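**Progress report to Lostell, December 18, 2020**
Work package 3: operating rules for hand-held gripper recording

Since May, the Skastari station has run under draft 2 of the recording rules. The target for the period was 2000 accepted takes. The station logged 671 rejections against that target, more than 8 in every hundred of them for incomplete start conditions. Draft 3 tightens those conditions and is now in use.

Rules changed in draft 3:

1. Station number must be marked in tape and legible on the floor before recording starts.
2. One operator holds both grippers for the whole take. Hand changes void the take.
3. Hanging tasks use the white mug tree, with its round base flat on the tabletop. The spoon hangs by the handle end, bowl down, and the active gripper works at the bowl.

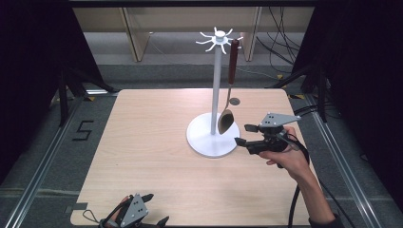

4. Cables from the grippers must run clear of the tabletop and must not pull on the wrist.
5. Each take is reviewed against the checklist by a person who did not record it.

Open items: Barasa has not yet confirmed the limit on take length. The Hunik site still works to draft 2, and its takes are stored separately until it changes over. No change to the budget is requested.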